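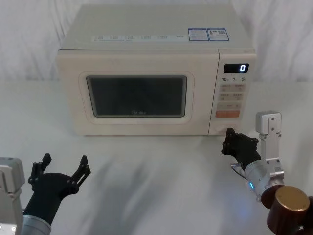
To: Inwood swap-and-mend list
Re: Small microwave, Chinese labels, free to a good home?
13 May 2018

Hi all,

Thanks for all the answers about the Midea, I didn't expect so many! I'll paste in what Junaid Malik wrote first, as most of you seem to be wondering the same thing.

> Does it come with any sort of instructions? My mum would love one
> for the flat at Lashari Court but she won't touch a thing with
> buttons she can't read. Also is it the push-to-open sort? She has
> bad wrists and the old one had a handle she had to yank.

No instructions, sorry Junaid. It came with the flat when I took over the lease in January and if there was ever a booklet it's long gone. But yes, it's the push sort - there's a big button right at the bottom of the control panel, same cream colour as everything else, and the door swings out to the left. So she'll want a bit of clear worktop on that side, or she'll be forever knocking the bread bin.

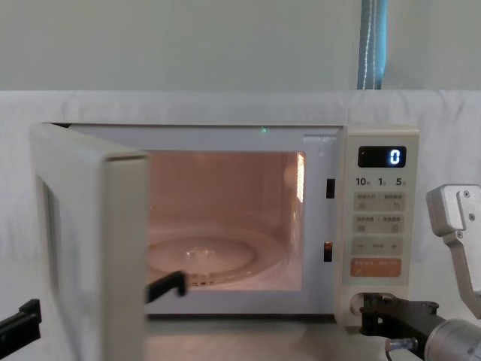

The plate inside is plain clear glass and lifts straight out. I do mine in the washing-up bowl and wipe the floor of the oven while it's draining. There's a strip of vent slots up on the right-hand wall that catches splashes, and an old toothbrush is the only thing I've found that gets in there (soup is the worst, put a lid on your soup).

As for the buttons, you really only need the top row and the orange one. The top row is your time: 10 minutes, 1 minute, 5 seconds. You press each one as often as you like and it adds up, so a minute and ten seconds is one press of the middle and two of the right. Then orange to start. The beige ones underneath are all in Chinese and I've never bothered with them. I keep meaning to ask someone!

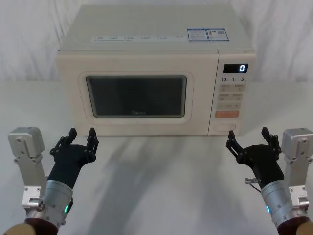
Drosama wrote back to say that sticky dots are the answer, one colour for minutes and another for seconds, and that her dad managed perfectly well with his for years after his eyes went. She did warn against putting them over the printing, in case the next person can read it. Good point, and I've got half a sheet of dots left over from labelling jam jars if anybody wants them thrown in.

A few people asked about the outside. It's a used one and I'm not going to pretend otherwise. I've been at it with bicarb and a damp cloth, which did a fair job on the flat top, though I went carefully near the two stickers with the blue edges as I'd like to leave those on for whoever has it next.
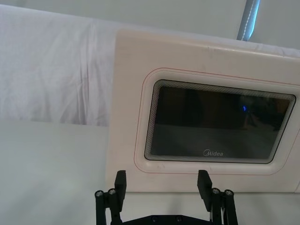
The front has a few scuffs that I don't think will shift, mostly up near the top edge, and I'd sooner say so now than have someone come over on the 36 bus and be disappointed. The glass in the door polishes up nicely with a bit of vinegar on newspaper.

Collection is from the Tanska Road end, number 17, any evening after six. Ring the top bell, the bottom one doesn't work. Bring a box or a strong bag and a second pair of hands if you can, as the stairs are steep and I'm no use at carrying things backwards. Junaid, it's yours if your mum wants it - let me know and I'll put the dots in with the plate. If not I'll go down the list in the order people wrote.

Oh, and does anyone still want the cake tins?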